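April - posted by the Fludside bench team

Collecting sorting demos for a two-arm policy

3. Lay out the table. Put the trays within easy reach of the arms, then scatter the jars, snack bags and spoons between them, and do let things overlap a little - we were far too tidy for our first 80 demos, and the policy sulked at any mess.
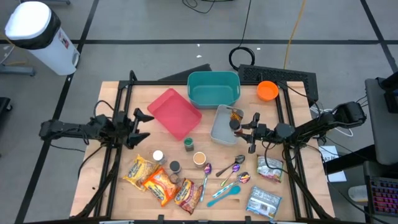

4. Record in batches. We stop after every 200 episodes, shuffle everything and have a nice cup of tea before starting again.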